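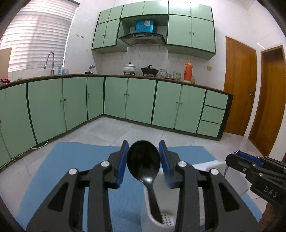 November, late evening — can a machine do the spoons yet?

Mostly no, but I'm so much more hopeful than I was last winter! I spent the whole evening on this and I want to get it down before bed.

The spoon is the chore I keep coming back to. Pinch the bowl between two blue pads, keep the handle upright, get it in or out of the white holder without knocking the side. I do it while thinking about soup. For a gripper it means a curved, slippery thing held by two flat faces, and a handle that tips if the squeeze is a hair off center. Anselmo Yupanqui has been keeping a tally of spoon attempts over at Teldale, simple ones, one spoon and one holder, and he wrote tonight that he's at 654 clean ones out of 1,000. I read that twice. In spring he was at 268! He still won't call it good (he says a kid would be fired for it), but I danced a little in the hallway.

Then the long thin things, which I think are harder. Seen edge-on there's hardly anything there, and the tip sticks up well past the jaws, so a tiny twist down at the pads becomes a big swing at the top. Lucero Carhuamaca thinks ribbed pads help more than a stronger squeeze.
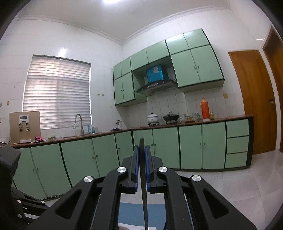 She tried smooth ones at Valderrama for a month and hated them. I'd like to see the same test with a wooden ladle, and with something greasy, because kitchens are greasy and test tables usually aren't.

What I'd trust a machine with today: sorting dry utensils, maybe carrying a lidded pot if the counter is clear. Not the stove. Not glass jars standing close together — I knock those over myself.

Lucero asked for a list of 27 chores in order of difficulty. I've got nine so far, and wiping behind the faucet is at the very bottom. Must call Anselmo in the morning about the ladle.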